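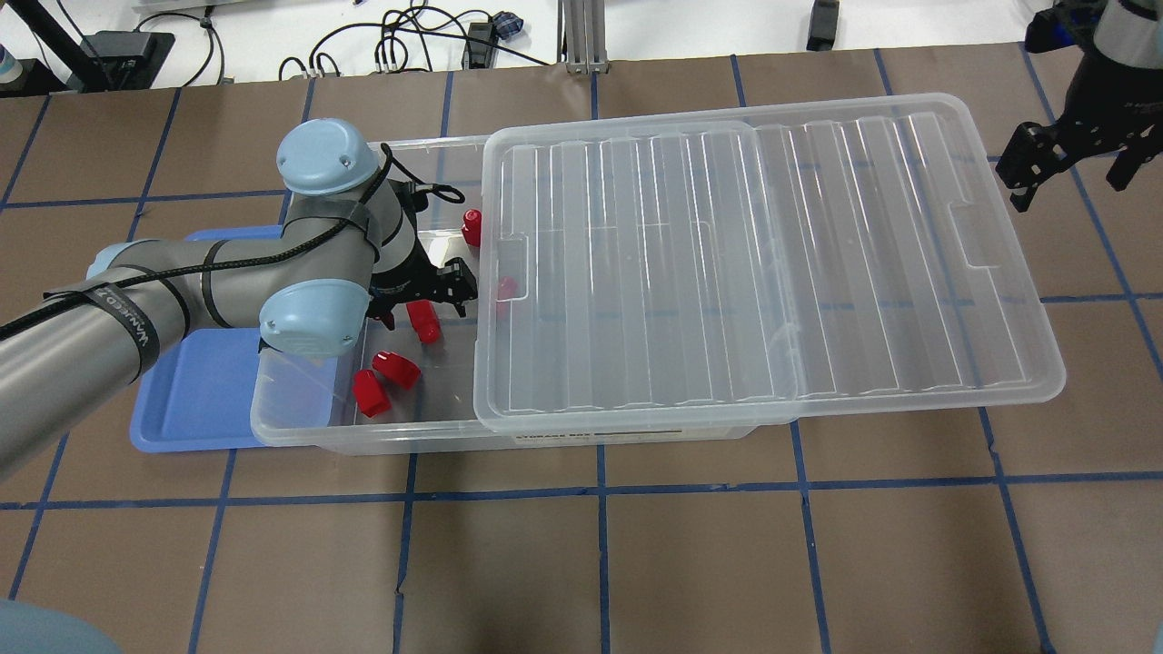
*2 min read*

Forough Nouri had kept the red ones for longer than she cared to work out, through the flat in Hodevel and the house in Drasovdale, and now they had come with her to Tastgate in a clear plastic bin with a ribbed lid.

"But what are they for?" asked Yasaman, who had driven 90 miles to help her unpack and had so far mostly drunk tea.

"Caps, I think," said Forough.

"Caps for what, though?"

Well, that was a long story, and Forough liked a long story, so she slid the lid over to one side and began with her uncle in Vass, who never threw out anything red (green he would part with, and blue he gave away to children), and who had mailed her a padded envelope one July with no letter in it at all, only these, shiny as candy. She had meant to call and ask him. Then it was fall, and then it was some other year entirely, and you know how that goes.

Yasaman reached in and stood one up on its flat end.

"So you don't know," she said.

"I know they're his," said Forough, and she went to put the kettle on again, leaving the lid where it was, in case either of them wanted another look after supper.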